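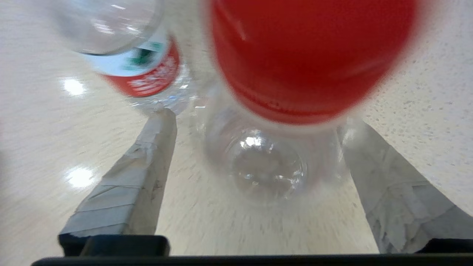

How to get a late relative's money out of a bank in another country

My aunt left $3,000 and change in a savings account at Perkon, a bank in a country she hadn't lived in since her twenties. I was her executor. I figured I'd send a death certificate, wait a week and get a wire (ha!). It went through 23 emails and one trip to a notary who'd never seen the form before, and I've since helped a couple of friends through the same thing, so I'm writing down the order I'd do it in now.

I'm not a lawyer. Rules are different everywhere, and if there's a fight in the family or a large sum involved, please pay somebody who does this for a living.

Step 1. Find out exactly what the bank holds

Before you send any originals, write to the bank and ask for three things: confirmation that an account exists, the name it's held under, and their list of required documents for a deceased customer. Use the word "deceased" in the subject line. Mine sat with general customer service for ages until I did that, and then it went to the estates desk and a real person named Gerrit Joubert wrote back the next day.

They probably won't tell you the balance yet. That's normal and not worth arguing over. What you want is the list, in writing, with a reference number on it. Put that number on every single thing you send from then on, even the envelope.

Step 2. Check whose signature they'll accept

This is where I lost most of my time. At home I had a court paper naming me executor, and I assumed that would do it. Perkon wanted to know whether its own courts had to recognize the paper first. Some banks will waive that for small accounts and some won't, and you only find out by asking. The phrase I used was, "Is there a small estates procedure for this account, and what is the limit?"

If the answer is no, you're looking at what's often called resealing or ancillary probate, where a court over there puts its stamp on what your court already decided. It sounds awful and is mostly paperwork, though there'll be a fee and you may need a local agent to file it.
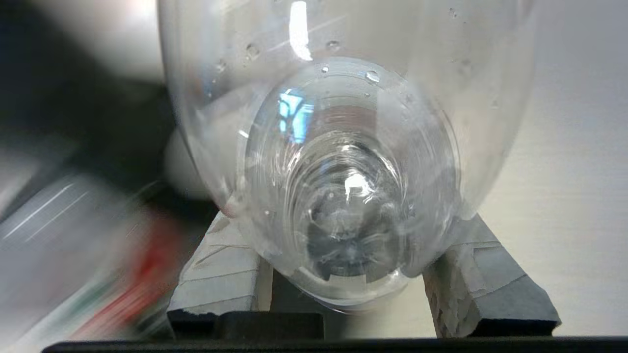 Angharad Morgan wrote in after I posted the first version of this and said she'd skipped the question completely, hired an agent in Motitz, paid him in full, and then learned the bank would have released the money on a signed indemnity. Her advice was to get the bank's answer by email before you hire anyone, and to ask for the indemnity form by name. I agree with all of it, and I wish I'd had her email back when I was doing mine.

Step 3. Get your copies certified the right way

Read the list again, slowly. "Certified copy," "notarized copy" and "apostille" are three different things. A certified copy of a death certificate generally comes from the office that issued it. A notarized copy is one a notary has dealt with. An apostille is an extra certificate, attached by a government office, that tells another country the signature or seal on your document is genuine. Not every country accepts apostilles, so if yours doesn't, ask the consulate what they want.

Order more death certificates than you think you need. I ordered 2, mailed one off, and then had to get more while everything else sat waiting.

And if anything has to be translated, ask who's allowed to do it. My cousin Cadi Vaughan speaks the language beautifully and did a lovely job on the will, and the bank sent it straight back. They wanted a sworn translator from their own list.

Step 4. Mail it so you can find it again

Scan every page, front and back, including the blank backs if there's a stamp showing through. Use a courier with tracking. Email the bank the tracking number and a list of what's inside, and ask them to confirm each item when it arrives.

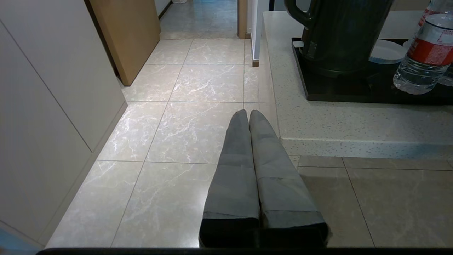

I also kept a plain notebook with the date, who I'd talked to and what they'd promised, and that saved me when Gerrit went on leave in April and his replacement asked me to start over. I read her the entries from the notebook, she found the file, and we picked up where we'd left off.

Step 5. Sort out the payment before they send it

Ask what currency they'll pay in, who covers the wire fee, and whether they'll pay you or only an account in the estate's name. Mine had to be an estate account. Then check the tax side in both countries. Mine had $64 withheld on the interest, and I needed the bank's statement to show where it went, so ask for that statement before they close the account.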